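I got lost twice on the way to Detotlow, so I walked into the open day with my shirt stuck to my back and the welcome talk already half over. A woman at the door handed me a sticker with my name spelled wrong and pointed me toward the coffee. I liked the place right away!

Detotlow makes software for robot arms, and once a year it lets regular people in to poke around. I'd been hearing about the company since March, when a friend at Medve (they pack parts for appliance makers) told me they were thinking of bringing in a couple of arms for the jobs that wear people's wrists out. "Go see how they teach the things," she said. So I went.

I figured teaching a robot meant somebody typing very fast in a dark room. There's some of that, sure, and I was walked past it at a good clip. The part everybody crowded around was a lot more homey. People pick up a pair of grippers, one in each hand, and do chores with them. Plug this in, unplug that, move it over there. The motions get saved, and the software learns from them.

Rowena Policarpio runs that side of things, and she has the patience of a kindergarten teacher on a rainy afternoon. She'd set up a job with a power strip and a plug, which got a laugh from the group until she asked who wanted to go first. Suddenly we were all very interested in our shoes.

"You've plugged in a lamp without looking," she told us. "You felt for the holes with your fingertips. Now you don't have fingertips."

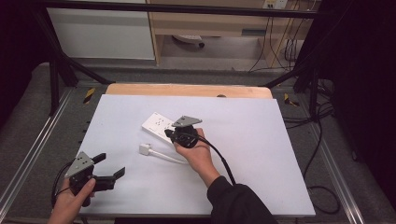
I went third, after a retired machinist who was annoyingly good at it. The grippers are lighter than I'd guessed, and the squeeze feels a bit like working kitchen tongs, but my brain kept wanting to bend a wrist that wasn't where it thought it was. I'd reach for a plug and land beside it. Then I'd grab it crooked. Then I'd push the whole power strip away from me like a plate of liver. Rowena's advice was to hold the strip still with one hand, bring the plug in slowly with the other, and please, for the love of everything, quit holding my breath.

I got it on my fourth try and said "Ha!" loud enough that people turned around.

What I hadn't thought about was how much the bad tries matter. I asked if mine would get thrown out, and Rowena said some would and some wouldn't. A fumble that ends with the plug in the hole is useful to her, because the robot is going to fumble too and it needs to have seen somebody recover. A fumble where the visitor gives up and makes a joke is less useful. (I had a couple of those.) Her team had saved 2,134 tries at the plug job by the morning I was there, and she'd like 3,650 before she calls it finished. They do them in batches, with breaks, and they swap people in and out so the software doesn't end up copying one person's habits. One of her best people is left-handed, and she was thrilled about that.

After lunch (good sandwiches, terrible cookies) Rommel Rivera took us next door to watch an arm work on its own. He came over from Datcombe, where he spent eight years fixing conveyor lines, and he talks about robots the way my uncle talks about used trucks. He loves them and he doesn't believe a word they say. The arm was sorting small boxes for a trial with Hinico, a parts supplier down the road. It did fine for a long stretch, then picked up a box by the flap and stood there holding it. A kid in the front row yelled, "Drop it!" Rommel let it think for a while before he reached over and hit the stop button.

"More than 1,000 boxes last week," he said, "and it still gets shy about a flap."

I asked him if the people at a place like Medve ought to be worried. He took his time with that one. He said the lines he used to fix had changed jobs too, some for the better and some not, and that he'd want whoever does the packing now in the room from the first day. Then the kid asked if the arm could make a sandwich, and that was the end of the serious talk.

I stuck around until they were stacking the chairs and got one more turn at the power strip before I left. Two tries this time! The machinist had gone home by then, so there wasn't anybody to show off to except Rowena, who told me to watch my left hand.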